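Litine holds off on robot arms, puts money into grippers first
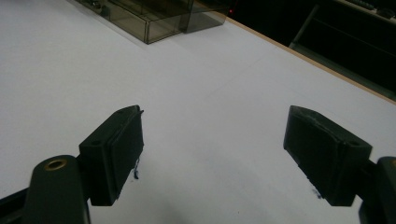
Litine will spend its equipment budget this year on hand-held grippers and replacement pads, and will wait until the next budget to decide on robot arms, the company said in February.

The plan covers 53 hand-held grippers for the packing and sorting benches, with a spare set of finger pads for each one. Staff use the tools to record handling tasks, and the recordings are meant to train the arms Litine expects to buy later.

Operations manager Lionel Deschamps said the earlier draft of the budget had the order the other way around. It called for six arms up front and left very little for anything that wears out.

"We had a line for arms, a line for mounting, a line for safety fencing, and pads were under miscellaneous," Deschamps said. "The pads are what we go through."

A trial on three benches set the new numbers. Pads were inspected every 300 hours of use, and the purchasing office now plans to replace them on that schedule. Bushings and link arms will be stocked in smaller quantities and ordered as needed.

Two suppliers, Gudis and Bouvier, have been asked for quotes. Both were told that pads must come off without taking the whole finger apart, and that prices for spare parts must be fixed for the length of the contract. Litine did not give a total for the purchase.

Hye-jin Yook, who runs the sorting benches, asked for the change in spare parts after the trial. She said a bench could sit idle for a full shift over one worn part.

"I would take fewer grippers and a full drawer of spares," Yook said. "We ended up getting the number we asked for, so that was fine."

Software for storing and labeling the recordings will come from Clekico, under a contract already in place. The cost of extra storage is in a separate budget and is still being worked out.

Deliveries are to be split in two, with the sorting benches supplied first. Deschamps said the question of arms will come back once both groups of benches have been recording for six months.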